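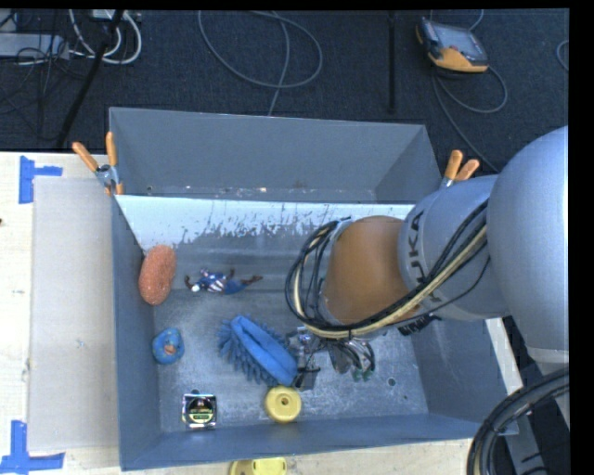
Edeltraud Petersen maintains that visitors make up their minds about a robot in the minute before it moves, and that whoever is speaking should therefore have finished the introduction by then and be standing where the group can see both speaker and arm. The remark was made at the planning meeting for the Zastgate open day. It is a useful starting point for this chapter, as much of what follows concerns that minute and the preparation behind it.

Chapter 6
Receiving Visitors at a Robot Workcell

Earlier chapters dealt with the workcell as a place of work. The present chapter treats it as a place to which the public is admitted. The two are more closely related than trainees tend to expect. A cell that is well laid out for daily use can usually be shown to visitors with modest changes, and a cell that has to be rebuilt for a demonstration was probably in need of attention already.

The case used throughout is the open day held at Zastgate in August, when the picking cell ran from ten in the morning until late afternoon. The site received 449 visitors over the day, in groups admitted every 20 minutes. Rosemarie Reinholz was responsible for the programme and Settimio Martinelli for the cell. Their working notes, kept in a single binder, have been drawn on with permission.

6.1 Choosing what to show

Picking mixed objects from a bin suits a general audience. The aim can be understood without any explanation, and most visitors have done the same thing by hand at the bottom of a drawer or a toy box. A child of six can see whether the gripper has hold of something.

The objects should be familiar and should differ from one another in shape and stiffness. A sponge gives way under the fingers. A small action figure has arms and legs that may catch on its neighbours. A ring offers a hole as well as an outer edge, and the group may be asked which of the two they would choose. A flat disc lying on the floor of the bin presents very little to take hold of, and it is often the object about which visitors ask most.

Martinelli's first list ran to many more items and was cut after a rehearsal on the Thursday before the event. With a crowded bin, visitors standing at the back could not tell which object the arm was approaching, and the speaker spent much of the session pointing. The shorter list was kept for the whole day.

6.2 Preparing the table

The bin should be fixed so that it cannot travel when the gripper touches a wall. Spring clamps on the rim are sufficient for light work and can be removed quickly. Positions that will be needed again should be marked on the table with tape in a colour that stands out against the surface. The marks allow a second operator to restore the layout between groups without measuring.

Cables on the floor deserve separate attention on any day when the public is present. The route taken by visitors must be planned so that it does not cross them, and the barrier must be placed accordingly. The reach of the arm, as set out in Chapter 4, determines the minimum distance; the cables may well require a larger one. The pendant is to remain with the operator's side of the cell at all times.

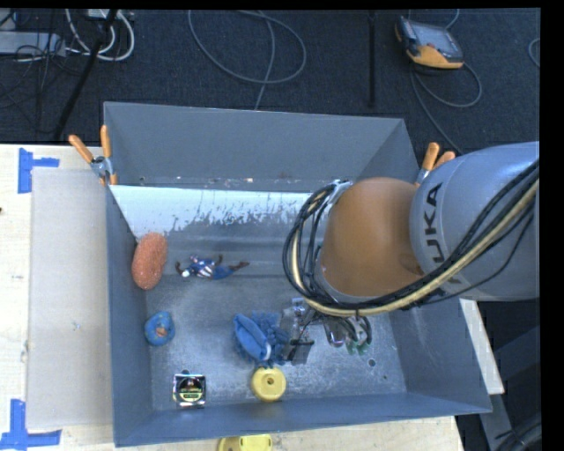
6.3 Speaking while the arm works

A running commentary tires the listener. Reinholz asked her speakers to name the object, say what might be difficult about it, and then leave the group to watch. When a grasp fails, the speaker should say so in plain terms and allow the next attempt to proceed. Visitors at Zastgate were noticeably more willing to put questions after a failed grasp than after a run of good ones.

Questions about employment should be expected in every group. The speaker should answer for the site and its own practice, and refer wider questions to the discussion session.

Before reading on

Consider a cell known to you and note where a group of visitors would have to stand. Keep the sketch, as it will be needed for the exercise at the end of Section 6.5.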